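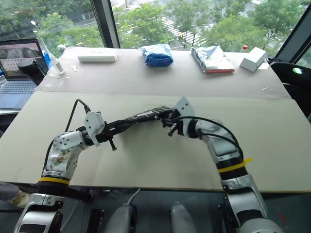 Doubters wanted for a demonstration day

Brakarach is opening its two-armed robot bench to visitors on 4th January, and we are looking for people who don't believe the brochure. I'm one of them. Our own leaflet says the arms will handle small packaged goods "with ease". I have watched them work and would put it less strongly.

Who we want

Anyone who packs, sorts or hands things over a counter for a living. Pharmacy and stockroom staff are very welcome. You don't need to know anything about robots. If you sell them, please give your place to someone else.

What you'll do

Watch two sessions, bring one small item from your own work for the arms to try, and fill in a form. Be rude on the form if you need to – Malathi Kotian reads all of them and doesn't edit.

What you'll get

Lunch, travel costs and a copy of the results, failed attempts included. There is no fee. I asked.

How to apply

Write up to 200 words on a job you think a robot would do badly, and send it to Cauã Brandão at the Brakarach visits desk. Please say if you need step-free access.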